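# Brarka shell handling set: data card

Parts, table layout and labels for the Wandstead work area 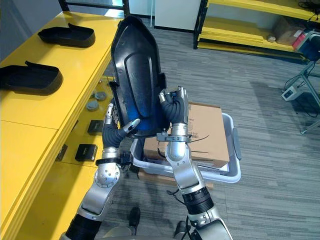 ## Parts and work surfaces

The set covers the handling of large molded shells at the yellow table: taking a shell up, holding it upright, turning it, and putting it down again in a known position. The large shell is the main part. It is black plastic, long and curved, with a raised rim around its edges and a recessed panel running down the inside. Small tabs and clips project from the sides. In the parts list it appears under the working name `shell_L`, which says nothing about its final use in an assembly.

The table is long, with a flat top and a lower shelf in the same bright yellow. Black trays stand on the top and small parts are kept on the shelf. Shell, trays and small parts are treated as separate groups throughout this card.

## Contents of the set

- `parts.csv` - one row per part, with name, group, color and resting side
- `layout.csv` - table zones and the groups allowed in each
- `episodes.csv` - one row per handling episode, with start zone, end zone and outcome
- `notes/` - plain text remarks, kept by episode name
- `CHANGES` - edits to labels and file layout

Episodes are grouped in 28 batches. The longest batch has 50 episodes. Batch names do not carry any order of difficulty and should not be used as one.

## Part groups

### Large shells

A shell has two faces. The inner face is the one with the recessed panel; the outer face is the other. "Inner up" and "outer up" refer to the shell at rest. When a shell is held upright, neither term applies and the field reads `upright`, whatever the tilt.

The two long edges are named `edge_a` and `edge_b`. With the inner face toward the reader, `edge_a` is on the left. The names stay with the part when it is turned over. Early batches got this wrong and were relabeled by Wing-sze Fang; see `CHANGES`.

Color is recorded for the main body only. A patch of blue on a black shell does not change the value from `black`. It may be entered in `marks`, and most rows leave that column blank.

### Trays

Trays are black and shallow, with a raised end. The raised end gives the tray its direction, recorded as `toward` or `away` relative to the near end of the table. A tray lying across the table is `cross`. There is no diagonal value. Choose the closer of the two.

Trays are not stacked in this set. Two trays that touch are entered as two rows with `contact` set to 1.

### Small parts

Small parts belong to the lower shelf. They are listed as a group and have no individual names. If a small part is moved to the tabletop, it gets a temporary name for the length of the episode (`small_t1`, `small_t2`) and loses it afterward.

## Table zones

The table is divided into 6 zones. Zones T1 to T4 run along the top, beginning at the near end. S1 and S2 are the near and far halves of the shelf. A part lying across a boundary takes the zone that holds the greater share of it.

Space beside the table is `off`. A shell held next to the table is `off` even when it overlaps the tabletop from a given viewpoint, as long as it is not resting on the surface. This is the most common labeling error in the set. Check the contact column before correcting a zone.

## Handling rules

1. Clear the destination zone before the shell is picked up.
2. Hold by the long sides. Tabs and clips are not holding points.
3. Keep fingers off the recessed panel.
4. Turn the shell away from the trays.
5. Set it down on one short end first, then lower the other.
6. Do not slide a shell along the tabletop - the rim catches on trays.

A shell that lands on a tray is labeled `blocked`, including cases where it is lifted again and placed correctly. A shell put down with the wrong face up is `placed_wrong_face`. All other completed placements are `placed`. `dropped` is reserved for loss of hold above the surface or the floor.

## Known problems

- Tray direction is missing in 2,000 rows. These should be read as unknown. Do not fill them from the previous row.
- Black trays under a black shell are hard to separate by eye. Daichi Kawaguchi checked the tray labels in the August batches; the remainder have had one pass only.
- `marks` is free text and is inconsistent in spelling.
- Clip counts were dropped from `parts.csv`. Two people working from the same shell could not agree on what was a clip and what was a tab.
- No masses or outside dimensions are given. The column headings remain for compatibility with the Aguiar parts list.

## Labeling

First-pass labels were made by Ming-te Wu and Nuala Horgan. Disagreements on outcome went to Hendrik Verbruggen, whose decision is recorded in the `final` column. The two original labels are kept next to it.

Corrections should give the batch, episode and column, with the old and new values on one line. Remarks without an episode name cannot be matched and are not kept.

## Version

Card text last revised October 22, 2018. Column names are fixed for this version. New tray types will be added under the existing group.

Contact: Levville parts data desk, Wandstead | © 2018 Levville | Back to top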